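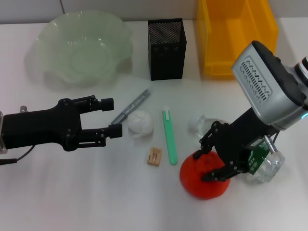
Marker pen

A marker pen, or just a marker where I grew up, is a pen with its own ink supply and a tip made of pressed fibres. I've used them all my working life and I'm still fond of them, so forgive me if this entry runs on a bit!

How it works

Inside the barrel sits a soft rod soaked in ink. The ink creeps along to the tip by itself, much as tea climbs up a biscuit, and the cap keeps the tip from drying out. Leave the cap off overnight and you'll probably be buying another (I've done this more often than I'd like to admit).

Types

There are 2 big families. Permanent markers use dyes or pigments in a quick-drying solvent, often an alcohol, and will write on glass, metal and most plastics. Water-based ones are kinder to paper and smell of very little. Whiteboard markers are a bit of an oddity - their ink has a release agent in it, so the dried line sits loosely on a shiny board and wipes away.

Tips

Bullet tips give an even line whichever way you hold them. Chisel tips go from thin to thick with a turn of the wrist, and sign writers love them. I learned on a chisel tip from Higuchi, a small maker whose pens came in boxes of 100, and my capitals still lean because of it.

Storage

Keep them lying flat, especially the double-ended sort. Whiteboard markers stored tip up tend to go pale.

See also: Felt, Fountain pen, Highlighter, Ink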